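About Gotcombe Records Storage

Gotcombe stores paper for businesses that have to keep it and have run out of room for it. We hold files, ledgers, drawings and bound volumes in Lirnbridge, in a single-story building off the old freight road. Most of our customers are law offices, dental and medical practices, small manufacturers and town departments within an hour's drive.

How we started

The company began as a side line of a moving business. Office customers kept asking whether their old files could stay behind in the warehouse for a few months, and a few months usually became years. When the moving business was sold, the storage side was kept and given its own name. Our first customer of any size was Barredo, a title company that sent us 700 cartons in one week. Barredo still stores with us.

We took over a second bay when the tenant next door moved out. That bay now has the reading room, the loading dock and the shredding area. The original bay is all shelving.

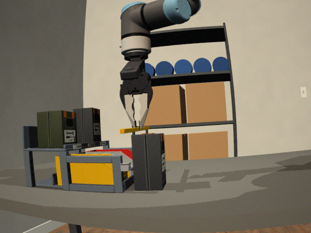 What we store

The standard carton takes letter or legal size folders and has a limit of 30 pounds. We also take rolled drawings, flat drawings up to 36 inches wide, and bound books. We do not take film, magnetic tape or anything that has been wet, even if it has since dried out. Mold spreads from one carton to the next, and we would have to turn the whole delivery away.

Each carton gets a number when it comes in. The number goes on the short end, on the lid and in your account list. You can name your cartons any way you like on your own list, but we only pull by our number. If you call and ask for "the 1990s tax boxes," we will ask you to look it up first.

There is no smallest account. Some customers have 6 cartons with us and others have more than 1000. The rate per carton is the same up to 1000, and above that we write a separate agreement.

Getting things back

Requests that reach us before noon go out on the next morning's truck. You can also come in and read files here. The reading room is open every weekday except Wednesday, when we use it for intake. Please bring the authorization card for your account - we can't release a carton on a company name alone.

We scan single files on request and send them by secure link. Scanning a full carton takes longer and is priced by the page.

Destruction

Nothing is destroyed without a signed form from you. In January we send each customer a list of cartons that have reached the date you gave us. If we don't hear back, the cartons stay where they are and the storage charge goes on as before. Shredding is done on site, and you are welcome to watch. A certificate is mailed afterward. 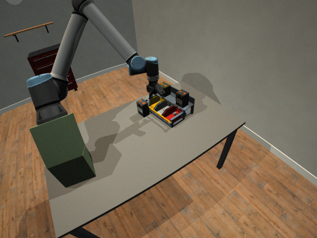
Working with Oletti

Customers in the northern part of the county are served by Oletti, a courier company that runs our pickups and returns on that side. Their drivers carry our forms and use our carton numbers. Billing still comes from Gotcombe, and questions about a delivery should come to our office first.

Visiting us

The entrance is on the side of the building, past the dock. Parking is free. If you are dropping off more than a carload, call ahead so the dock is clear.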